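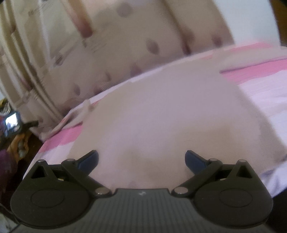 Le drap beige posé sur le drap rayé blanc et rose, avec le rideau derrière le lit.

Accueil > Forum Maison > Linge de lit > Plier ou laisser à plat ?

**clolten_b**
9/1/23
Bonjour à tous ! Je refais la chambre d'amis petit à petit et je bute sur un truc idiot. J'ai mis un tissu beige tout lisse par-dessus le drap rayé (un Sevemer acheté en juillet, en 200 de large) et je ne sais pas si je le laisse étalé comme ça ou si je le plie en bande au pied du lit. À plat ça me plaît bien, ça va avec le rideau, mais à la moindre personne qui s'assoit il faut tout retendre. Vous faites comment, vous ?

**mirabelle_54**
Plié au pied, sans hésiter ! Tes rayures sont jolies, c'est dommage de les cacher. Chez moi je plie en trois dans la longueur et ça tient la semaine.

**tonton_ourlet**
Pas d'accord avec mirabelle. Un drap à rayures plus un rideau à motifs, ça fait déjà beaucoup, le beige uni au milieu ça repose. Moi je laisserais étalé et je rentrerais les bords sous le matelas. Par contre il y a une zone un peu brune vers la droite, c'est une tache ou c'est la lumière ?

**clolten_b**
Ah tiens, je n'avais pas fait attention. Je regarde ce soir en rentrant. Pour les bords, j'ai essayé – il manque de la longueur, j'en rentre un côté et l'autre ressort.

**mirabelle_54**
Si c'est une tache, savon de Marseille à sec, tu laisses une heure et tu laves à 30. Surtout pas le détachant Doster, il m'a laissé une auréole sur une nappe claire et je ne m'en suis jamais remise (la nappe non plus).

**pvt_linge**
Doster je l'utilise tout le temps et zéro auréole, il faut juste bien rincer… Sinon pour la longueur, prends le modèle au-dessus. Tamiru fait du beige uni en 243, j'en ai deux et je les rentre des deux côtés sans forcer.

**tonton_ourlet**
243 sur un lit d'amis ? Ça va traîner par terre. Ou alors tu couds un ourlet, une demi-heure à la machine et c'est réglé.

**mirabelle_54**
Tout le monde n'a pas une machine, tonton :)

**clolten_b**
Bon, retour du soir : j'ai passé la main dessus, rien de collant ni de rêche, et avec la lampe de chevet je ne la retrouve plus. Je le laverai quand même avant que mes beaux-parents arrivent. Pour le reste j'ai plié au pied comme mirabelle, et je trouve que ça fait un peu hôtel. Je crois que je vais revenir à plat.

**pvt_linge**
Et des pinces à drap sous le matelas ? Ça rattrape bien quelques centimètres.

**clolten_b**
Jamais essayé, je veux bien la référence !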